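## 4. Hanging heavy things on hard walls

The Skenberg rail comes with a leaflet that promises a level picture in ten minutes. Allow an evening. Yae Aoki and I have hung a lot of these rails between us, and neither of us has seen ten minutes yet.

These steps are for plaster, brick and stone facing. For drywall, go back to section 3.

1. Find out what the wall is made of. Knock on it, then drill a small test hole where the rail will cover it. Red dust means brick. White powder that keeps coming means you are still in plaster and haven't reached anything useful.
2. Throw away the plugs in the bag. Ultby plugs are sold as "universal," a word I don't trust on any packet. Buy plugs that match the wall.
3. Mark the first hole and the last hole. The paper template stretches when it gets damp, so measure between the marks with a tape. You want 600 mm, whatever the template says.
4. Drill with the hammer setting off until you are through the surface. On marble or tile, keep it off the whole way and use a diamond bit.
5. Vacuum the hole. Blowing into it puts the dust in your eyes.
6. Fit the rail loosely, check the level, then tighten from the middle out.

> **Caution:** Check for cables and pipes before step 4. The cheap Koren detector beeped at everything in Jahangir Matubbar's hallway, including plain brick. If yours does the same, shut off the power to that room and stay well clear of the lines running straight up and down from outlets and switches.

**Note on weight.** The box says 16 kg per hook. I would halve that – the figure seems to assume a perfect wall and a frame that never gets bumped. Two hooks per frame also keep it from drifting crooked.

**Note on adhesive strips.** Mollah strips are fine for a calendar. The maker says they hold on polished stone. We tried them in August and picked the frame up off the floor the next morning.

### 4.1 Choosing the spot

Ignore the rule about eye level. It depends on whose eyes, and on whether people in that room mostly sit. Tape up a sheet of newspaper the size of the frame and live with it for a couple of days. Next to a window, check for glare in the morning and again late in the day before you drill.

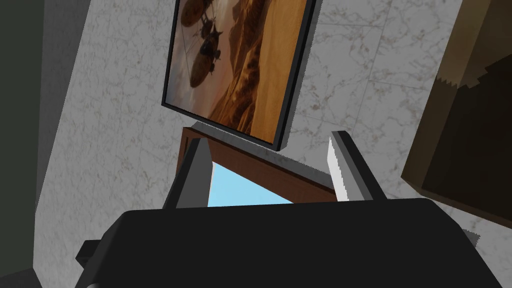
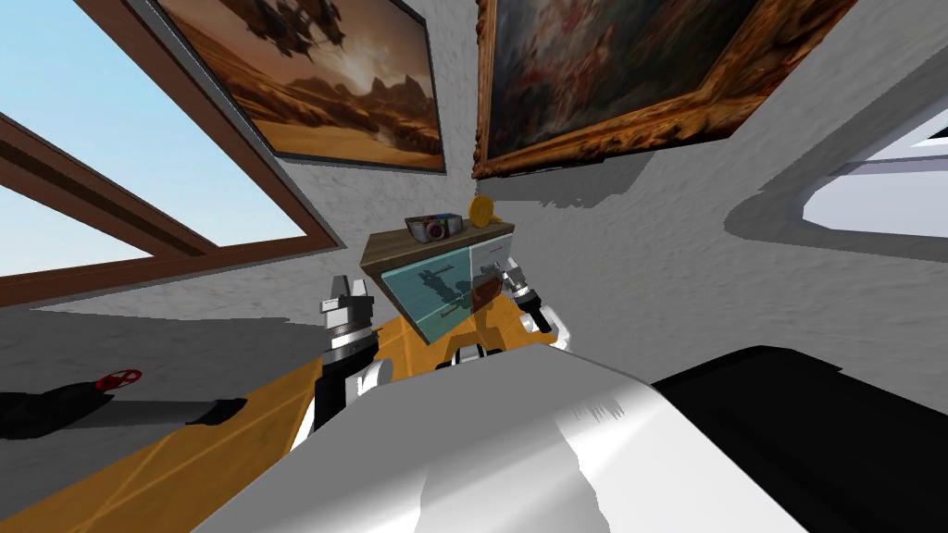 *Fig. 4. Marble wall (first view); framed paintings to the right of a window (second view).*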